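## The Revitz grippers, two weeks in

So I signed up for the Castent home plan. They mail you a pair of Revitz hand-held grippers, you do your own chores with them, and the recordings go toward teaching a robot to do the same chores. I pay for the kit and I also do the laundry. Somebody in their sales department deserves a raise.

The pair cost me $1026. The bundle with the charging dock is $1664, and the dock is a plastic tray.

Setup was easy enough. The app wanted 4 tries before it would pair the left one, and the manual is mostly pictures of a very calm hand. The yellow fingers grip well on cotton, less well on anything slippery, and a fitted sheet is still a fitted sheet.

Shirts are what I do most — pinch one corner, pinch the other, lift, and try to remember which way a collar goes.

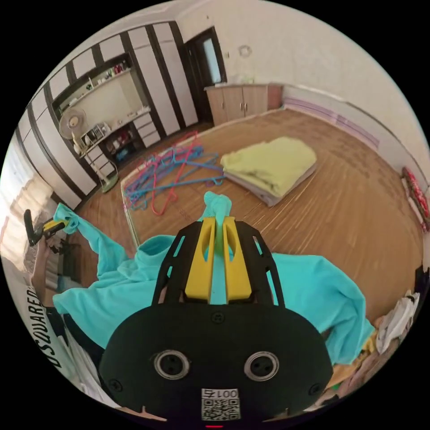

Wubshet wrote to say the Hesine pair is lighter and the squeeze is softer, but the app logs you out every Saturday and loses whatever you hadn't uploaded. I'll keep mine until the plan renews in June. My folding has gotten slower, and a little neater.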